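Comparing Hands Before Comparing Arms: An Interview with Kenta Kaneko

Stonden's manipulation group spent much of October deciding which hand, which wrist camera and which controller its household platform should carry next year. Kenta Kaneko led the comparison. He spoke with Thomas Palumbo of the institute's communications office one afternoon, shortly after four. 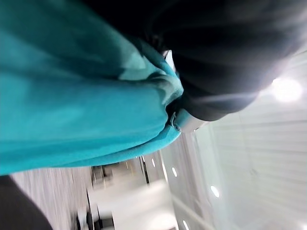
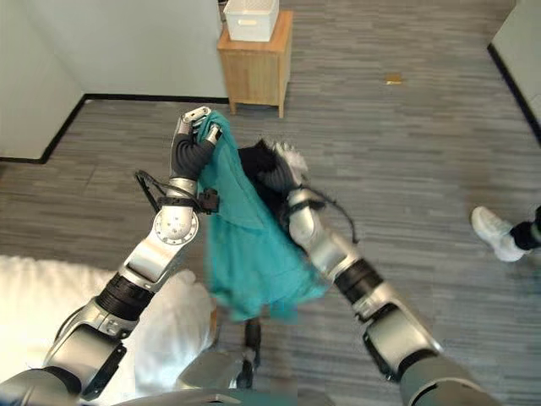
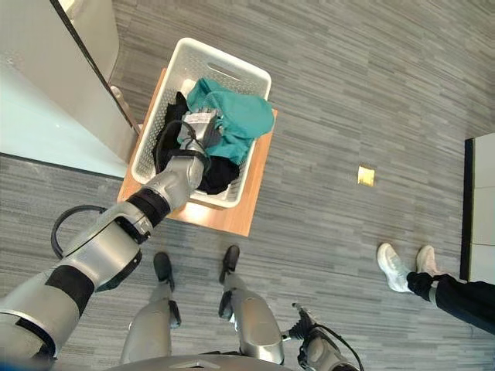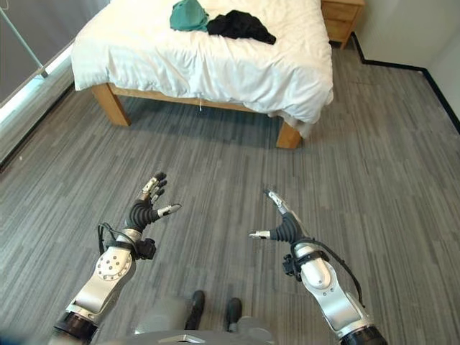 Teal and black clothing, handled during the comparison.

The group had two candidates for the hand, one supplied by Drekeo and the other by Ferraro, and a limited period in which to choose between them. Mr. Kaneko explained that clothing was selected as the test material at an early stage. "A rigid block will forgive a great deal," he said. "A garment has no fixed shape, and you learn quickly whether the fingers close where you believe they close." He referred to the moment when the hand reaches into the white basket and closes where the teal item and the black one meet. "Two fabrics touching is the case I care about. The controller must decide which one it is taking, and the hand must then respect that decision."

Each hand was given 100 attempts with the same clothing, and the results were entered in a common log. By the end of the month the log held 938 entries, including the shorter trials used for calibration. Mr. Kaneko declined to name a winner until the report has been reviewed. He would say that the Drekeo hand was the more consistent of the two on thick cloth, and that the Ferraro hand was easier to service. "We changed a fingertip in 16 minutes, with ordinary tools. That matters to the people who will maintain the system."

Mr. Palumbo asked whether the wrist camera had proved worth its cost. Mr. Kaneko's answer was qualified. At close range, he said, a large piece of fabric can fill most of the view, and the rest may be blurred by the motion of the arm. "You see the contact very well and the room very badly. The head camera gives you the opposite." The group now intends to keep both views and to let the controller weigh them according to the stage of the task.

The controller itself is Nurnance, an in-house package now in its second version. The earlier version treated the two arms separately – a choice Mr. Kaneko described as reasonable when it was made. The present one plans for both arms together, and he considers this the larger improvement. "People ask me about hands, and I understand why. I would still spend the next dollar on coordination."

Roughly 2592 seconds of recorded handling have been set aside for the review. The group will next repeat the trials with bed linen, beginning with pillowcases. Mr. Kaneko expects the fitted sheets to take longer.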